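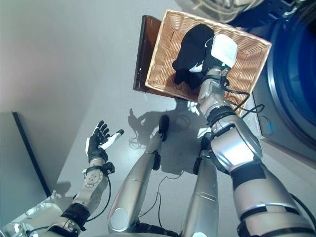
Moisture damage in stored textiles usually starts at the fold, and the textile conservator at Vultthorpe has spent most of a career arguing that it can be prevented with ordinary household measures. She runs the conservation workroom attached to the town museum and advises private owners by appointment, mostly on family clothing, table linen and the occasional flag. Her first question is always how the item is stored now. The usual answers are a cedar chest, a plastic tub or a wicker basket, with the cloth bunched up inside, as the black cloth in the photograph is. "A pile of cloth has creases in every direction," she said. "Each crease is a place where the fibers are bent and under load. If I could change one thing in every house I visit, it would be that."

The workroom occupies the north side of the building, with the blinds down for most of the day. We spoke on a Thursday afternoon, between a delivery of boxes and a call from an owner who had put a christening gown through a machine wash. She took the call first. It lasted ten minutes and consisted largely of asking what detergent had been used.

Her training was in chemistry. She came to textiles through a dye testing job at Cilon, a contract laboratory, where she measured color loss in upholstery fabric under strong light. "It was repetitive work and I liked it," she said. "You put the sample in, you take the sample out, you compare it with the gray scale. After a while you stop believing that any color is permanent."

Dark colors are a particular concern. Many older black textiles were dyed with iron and tannin, a combination that gives a deep, slightly brown black and leaves acid in the fiber. Silk treated this way can become brittle enough to powder when handled. Cotton and wool fare somewhat better. Owners often mistake the resulting dust for dirt and try to brush it off, which removes more of the cloth.

"With iron-tannate black there is no treatment I would call a cure," she said. "There are treatments under study. What I can offer is slower decay, and that comes from keeping it cool, dark and fairly dry, and from not touching it."

She recommends relative humidity near the middle of the scale, with as little daily movement as the house allows. An interior closet on a middle floor generally does better than an attic or a basement. The attic is too hot in August and the basement is too damp for most of the year. Exterior walls should be avoided, as should any closet that shares a wall with a bathroom. She does not tell private owners to buy a dehumidifier unless they have already measured a problem. An inexpensive digital gauge left in the closet for a full season will show whether there is one.

On containers she is more specific. Raw wood and many wood products give off acidic vapor, and the effect is strongest where cloth touches the surface. Cedar has a reputation for repelling moths that she considers overstated; the oils fade, and while they last they can stain. Woven baskets allow air to move but also admit dust and insects, and rough ends can catch on a loose weave. Plastic tubs vary. Polypropylene and polyethylene are acceptable. Tubs made of PVC are not, and neither are the zippered vinyl bags sold for blankets.

The workroom uses archival board boxes from a supplier called Drondis. The standard garment box is 40 inches long, which takes most dresses with 2 folds. Each fold is filled with a roll of unbuffered acid-free tissue, so that the cloth bends over a curve instead of closing on itself. The box is then lined, the garment laid in, and a further layer of tissue placed on top before the lid goes on. She had one open on the table during the interview and repacked it while talking, without appearing to look at it.

"The roll should be about as thick as a broom handle for linen and thicker for silk," she said. "People roll the tissue too tightly. It should give when you press it."

Asked about buffered tissue, which contains an alkaline reserve, she said it was suitable for cotton and linen and a poor choice for silk and wool. When an owner is unsure of the fiber, or the piece combines several, she tells them to use unbuffered tissue throughout. The tissue should be replaced every few years. Old tissue that has yellowed has absorbed acid and has done its job.

The museum's own collection is documented in a catalog begun by hand and later transferred to a database named Amoah. It currently lists 1330 textile items, of which 1262 have been rehoused in archival boxes or on padded rolls. The remainder are mainly large pieces: banners, carpets and a set of theater curtains that do not fit any standard size. The curtains are rolled face out on a cardboard tube wrapped in polyester film, and they hang from brackets along a corridor the public does not use.

She regards rolling as superior to folding for anything flat and without heavy trim. The tube must be longer than the textile, so that the edges are supported, and wide enough that the layers do not tighten near the core. Items with beading, metal thread or several linings should not be rolled. The layers travel at different rates around the tube and the outer one pulls.

"Quilts are where I get the most resistance," she said. "They are thick, so people fold them in quarters and put them on a shelf, and then they put another quilt on top. I ask them to lay it flat on a spare bed, if there is a spare bed, with a clean sheet over it. It is the best storage most houses have. The objection is always the cat."

Where a quilt has to be folded, she suggests refolding it along different lines once a year. She sets the refolding for the start of spring so that it coincides with a check for insects. The signs of clothes moth are small irregular holes, silky tubes and gritty pellets the color of the wool. Carpet beetle larvae leave striped, bristly cast skins. Either finding calls for isolation in a sealed polyethylene bag, followed by freezing if the textile can tolerate it. Painted surfaces, buttons of uncertain material and anything with glass should be assessed first.

The freezing procedure used at Vultthorpe is conventional. The item is wrapped in tissue, sealed in polyethylene with as much air as possible pressed out, and taken quickly to a low temperature. It is held there for at least a week and then brought back to room temperature, still sealed, over a full day. A home freezer can do the job if it runs cold enough and is left shut, although she advises a longer hold. The bag stays closed until the outside is free of condensation.

She is cautious on the subject of washing. Water can remove acidic residue and improve flexibility, but it can also move dye, shrink a lining or dissolve a finish. Every color has to be tested separately, with a damp white blotter under light weight, and the result read after drying as well as before. She has turned away owners who wanted a stain removed for a wedding a few days off.

"A stain that has been there for sixty years is part of the fiber now," she said. "I can sometimes make it lighter. I will not promise a date."

Gloves came up toward the end. She uses nitrile for metal thread and for anything that may have been treated with old pesticides, including arsenic compounds. For plain cotton and linen she prefers clean, dry, bare hands with no rings, on the grounds that cotton gloves snag and dull the sense of touch. A textile should be moved on a support, such as a board or a sheet held at the corners, and never lifted by the shoulders or a single edge.

The workroom takes appointments by telephone in the mornings. Owners are asked to bring the item flat if possible, wrapped in a clean white sheet, and to leave it unironed.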